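gripper-talk mailing list archive
Re: [gripper-talk] stepped fingers vs tapered, anyone tried both?
From: Rocío Palomino
Date: Friday, December 19, 2025
In reply to: Filippos Economou

Filippos Economou wrote:
> We are still on the stock Zono fingers and they are fine on anything hard
> with flat sides. Soft things are another matter. Foam gets pinched into a
> wedge and pops out the bottom when the arm speeds up. I saw Rocío mention
> the Plisari printed set a while back. Is it worth the bother? Mainly want
> to know (a) grip on soft stuff, (b) does the wrist camera see anything
> useful past them, (c) did you have to change the controller.
> Elango says just turn the current limit down and live with it.
> Filippos

Hi Filippos, all,

Quick one, we shut at four today and I still have to back up the logs. Sorry for the state of this.

Short answer: yes for soft stuff, mixed for the camera, and yes you will have to touch the controller a bit.

(a) Grip. The Plisari fingers flex along their length so the load spreads out instead of all landing on the tip. On the sponge blocks that is a big difference. With the Zonos I had the same thing you describe, foam squeezing out downwards. With these it stays put unless I take it right by the corner. Jhonatan did 100 picks on the sponge with each set, same start positions, same speed. Zono dropped 19, sorry no, that was the earlier run with the wrong speed, ignore that. Will send the proper table when I've checked it. Plisari dropped 7 in any case, and most of those were at the very start before we fixed the home angle.

Small hard things are the weak spot. Fine if the cube is square on to the fingers. If it's turned at all the tips ride round it and it twists. The Zono just clamps and drags it straight.

(b) Camera. This is where I'd slow down before buying. The fingers are wide and pale and they sit right in front of the lens, so you lose a good part of the upper view to them whatever you do. Nearly closed it's like so:

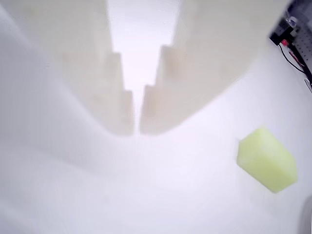 Wrist view, fingers almost shut. Sponge is off to the lower right.

What you do get is the gap. The steps on the inside edges are easy to pick out against a white table and you can read the opening straight off them, which I hadn't planned on. Jairo wants to use it as a check on the encoder. Might be good, might be a waste of January.

Exposure is a pain. White table, off-white fingers, everything runs bright. Auto exposure hunts every time the fingers open, so fix it by hand and go lower than you think. Ccori's driver lets you lock it but the setting is lost on restart, so put it in your launch script. Focus too: ours was set for the table so the fingers are always going to be soft. I tried it the other way and lost the objects, which is worse.

If you can, add a second camera above. We run both now and I wouldn't go back. From the wrist you can't judge how far the tip is from the thing you're going for, from overhead it's plain. For the overhead one check where your cables hang at full reach before you screw anything down, ours loop out to the side of the arm and I was forever finding red and white wire across the one object I cared about.

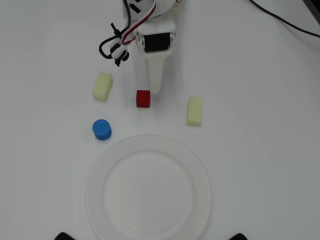 The other thing is colour. We started with all sorts on the table and have cut it down to red cube, blue cylinder, two of the yellow sponges and a paper plate as the place to put things. Red and blue no trouble at all. The sponges are pale enough that they fade a bit when it's bright, and the plate is the real problem, white on white, you're going off the rim shading and not much else. I'd get a coloured plate if I was starting again. Haven't done it as it would mean redoing the baseline, and Jhonatan would have words.

(c) Controller. Still the Hokonano board, nothing swapped. Two changes. Closed position had to move, I ended at 1951 on the servo, but don't copy that, yours will depend on how the horn went on. Set it by eye with nothing between the fingers. And I put a ramp on the close, so it slows for the last bit. Without that the fingers bounce on each other and the logged position is rubish for a moment after.

Elango is right that lowering the current limit helps, I tried it with the Zonos first. Foam was better, then the cube started slipping. So pick one.

Wear, no idea yet. Plisari say 3000 cycles before you should look at the base of the fingers for cracks. We're nowhere near.

Things I have not tried: anything wet, anything heavy, anything see-through. If someone has done cups with these please shout.

Can send you the finger mount file if you want it, it's our own adapter and the holes are slighly off on one side, you need to open them out with a drill. Ask Jhonatan after the break as I won't be reading mail.

Rocío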